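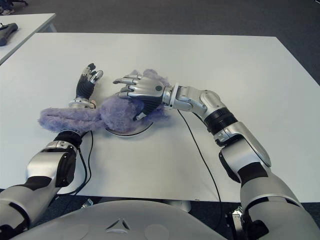
Última modificación: 6 ene 2019

El peluche lila, el disco gris y una tarde entera peleando con los cables

Bueno, pues seguimos con el humanoide. Los que leísteis la entrada anterior ya sabéis que lo dejamos con los dos brazos montados y ninguna de las dos manos haciendo caso a nadie. Ahora ya hacen caso. A su manera, pero lo hacen.

El taller sigue siendo el de Putance, el de la moqueta gris que se come todos los tornillos M2 (si alguien va con un imán, que pase también por debajo de las mesas blancas, que allí hay por lo menos un juego completo mío). Etornam Tsikata se encarga del control de las manos y yo de todo lo que lleva cable, o sea, de todo lo que da guerra.

Empezamos el día con bloques de espuma porque son agradecidos: tienen esquinas, no se mueven, los aprietas y vuelven a su sitio. Y luego Annelies sacó el peluche. ¡Qué bicho más difícil! Es todo pelo largo, color lavanda, y no hay manera de saber dónde acaba el pelo y dónde empieza el cuerpo. Los dedos bajan, el software cree que todavía no ha tocado nada, siguen bajando, y cuando por fin notan algo ya tienen media mano hundida. La solución de momento es muy bruta: la mano derecha se apoya encima, aprieta despacio con la palma y el pulgar, y la izquierda espera al lado, de canto, con la palma mirando al muñeco. Etornam lo llama "la pinza de abuela". Yo no le he puesto nombre, pero me gusta cómo queda.

El límite de fuerza lo teníamos en 80 (unidades internas de la placa, no me preguntéis a qué equivale, que Kobina tiene la tabla y yo no) y con el peluche lo bajamos a 30. Con 80 los dedos se cerraban de golpe y se enganchaban en el pelo. Con 30 van más suaves, aunque a veces se quedan a medio camino, pensativos. Supongo que el punto bueno está por en medio y no hemos tenido paciencia de buscarlo.

Luego está el tema de los cables. Los dos finos negros que salen de los antebrazos siguen sueltos por encima de la mesa, y ya sé que prometí guiarlos por dentro. Lo intenté. Por dentro del codo no pasa el conector, y cortar y volver a soldar me daba una pereza horrible. Kobina Agbenyega propone una canaleta flexible pegada a la carcasa; a mí me da miedo que roce con la banda estriada del antebrazo cuando gira. He pedido dos tipos de malla a Stillunley, a ver si llegan antes de febrero, y mientras tanto seguimos apartándolos a mano antes de cada prueba.

Ah, y el retardo. El lazo de control nos iba a trompicones y resultó ser una tontería mía: había dejado una espera de 600 milisegundos en el arranque de cada movimiento, de cuando probábamos los codos por separado. La quité y parece otro robot. Etornam estuvo un buen rato sin dirigirme la palabra, con razón, porque llevaba toda la mañana tocando las ganancias del controlador por culpa de eso. Ahora hay que volver a dejarlas como estaban, y claro, no apuntó los valores. Así que estamos empatados.

Pendiente para el próximo día:

Buscar un valor de fuerza decente entre 30 y 80.
Recuperar las ganancias viejas (Etornam cree que están en el portátil de Tetteh).
Malla o canaleta, decidirlo de una vez.
Cepillar el peluche.

Si alguno ha trabajado con manos de este tipo y tela o pelo largo, dejadme un comentario, sobre todo si habéis conseguido detectar el contacto sin poner sensores en las yemas. He leído cosas sobre mirar la corriente de los motores, pero en los nuestros hay tanto ruido que no distingo un peluche de una mesa.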